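Will a Robot Clear Up After Lunch?

Big promises get made about robots at work. They will do the boring jobs, people say, and the grown-ups will be free to do the interesting ones. Maybe. It's worth asking a few awkward questions before you believe it.

Start with something small. Lunch is over and there is stuff all over the table. There's a paper cup, a bag, a plastic box with tomatoes in it. You could clear that table while talking to a friend and thinking about soccer. You know that a cup can be squeezed a little and a tomato can't be squeezed much at all. You learned it when you were very young, mostly by dropping and squashing things.

A robot arm doesn't know any of that until somebody gives it a way to know. It has to work out where the cup is, which way it's lying, and how hard to pinch.
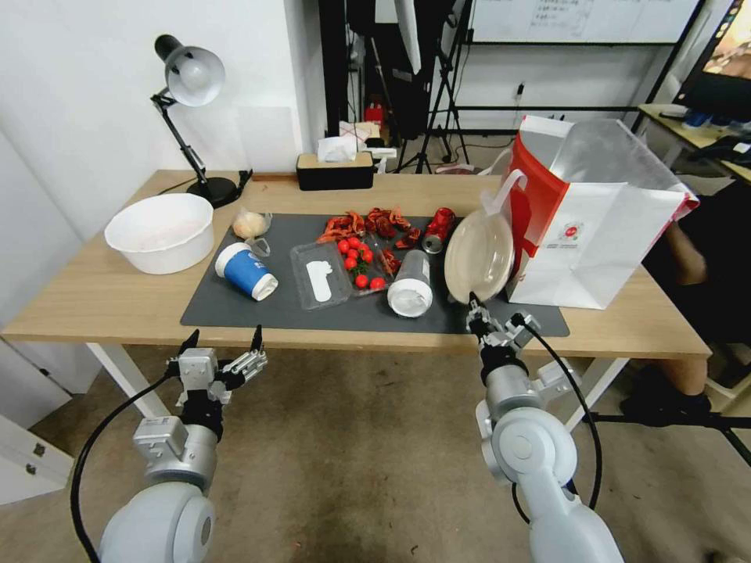

Now think about who used to do the job. At a company called Sergate, which packs lunches for offices, the clearing-up was done by whoever was on the afternoon shift. They wiped, they sorted, they chatted. Then the company bought two arms from a firm named Drirner and put them to work on the tables.

The brochure said the arms would save time. Did they? In January, the arms picked up 2,656 things. That sounds like a giant number! But 186 of those had to be picked up again by a person, because they were dropped or put in the wrong place. So there was still a person standing there every afternoon, waiting for the next drop. Before, that person cleared tables. Now that person watches a machine clear tables. Is that more interesting? I have my doubts.

Bottles are a good test, too. A bottle is smooth and round, and if you grab it near one end the other end wants to swing down. Your hand feels that happening and fixes it before you even notice. A robot hand needs sensors, or a very careful plan, or both.

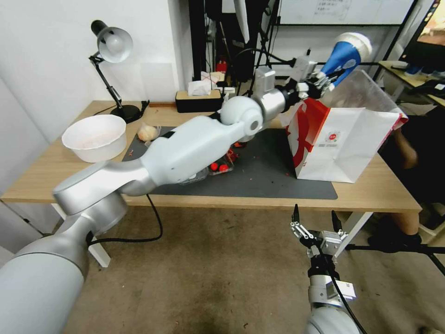
Cristóvão Lobo sees it differently. He says his back used to hurt every evening from bending over the tables, and now it doesn't, and that anyone who thinks watching is worse than bending should try bending for a month. He also says he has learned how to restart the arms and change their settings, and he never expected to know how to do that.

Fair enough. A sore back is a real thing, and I'm glad his is better. But I asked him two more questions. Did he get paid more for learning the new skill? Not yet. Are there still as many people on the shift? No, there used to be three and now there are two. The third was moved to the Cardoso building across town, and her bus ride is 65 minutes long. The brochure didn't mention any buses.

Messy food is the hardest part of the job. A cup has one shape, more or less. A heap has a new shape every time, and little bits fall off it. If a robot lifts the big things and leaves the crumbs, somebody still has to come by with a cloth. When you hear that a job is "automated," ask which bits of it are left over, and who gets them.
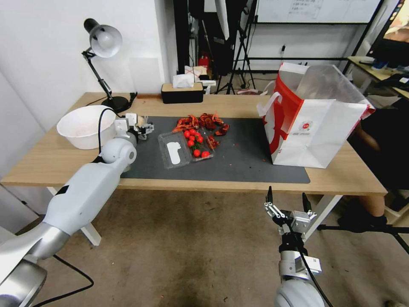 Questions to ask about any robot at work

Who is standing next to it, and what are they doing all day?

What happens when it drops something?

Did the people who do the job get asked first? (At Sergate they were told on a Tuesday. The arms were already in their boxes.)

Who keeps the money that gets saved?

You can try a bit of this yourself. Put on a pair of thick winter gloves, use only your thumb and one finger, and move an empty paper cup from one side of the kitchen table to the other without crushing it. Then try it with the cup lying on its side. Slower, isn't it?
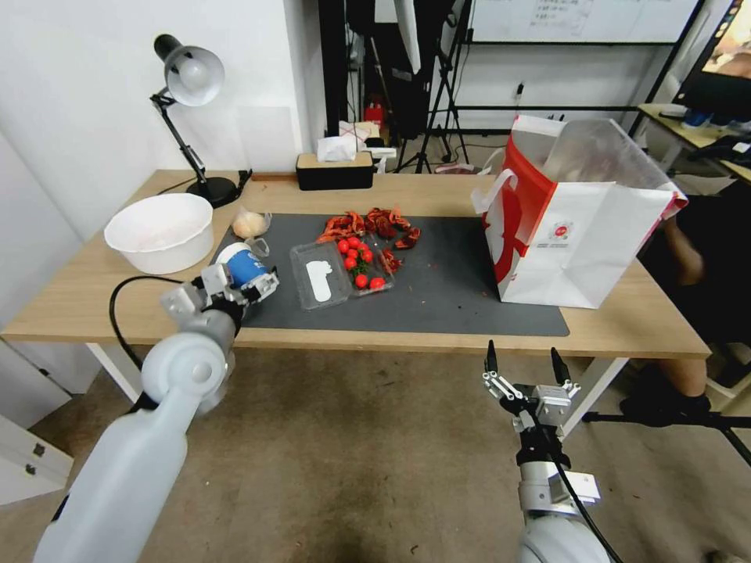
A gripper holding a paper cup on its side.

Another firm, Nadumum, says its next arms will be much faster. They might be. People said that about the last ones too, and Sergate still buys plenty of cloths — 117 in the last order.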